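**Kuvard 9 office backup unit**

The Kuvard 9 is a small backup box for offices which have no own IT person. You connect it to your network, choose the folders you want to keep, and it makes a copy every night at the hour you set.

- Up to 9 computers on one unit
- Keeps old versions of files for 168 hours
- Weight with power supply: 1261 g
- Price: $645, cable included

The setup page opens in any browser. Please change the first password before you add computers, and write the new one in a safe place. We are not able to recover it for you.

If a computer is switched off at backup time, the unit tries again when it comes back to the network. Laptops that travel much should be set to "copy on connect."
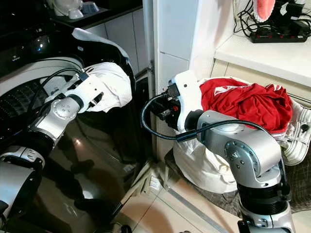 The same setting is good for people who work from home some days of the week. A second unit can stand in another building and receive the same copies; both must have the same software version.

Questions before ordering go to Gangadharan Raju at our Bruvadside office. Orders received before noon are sent the same day.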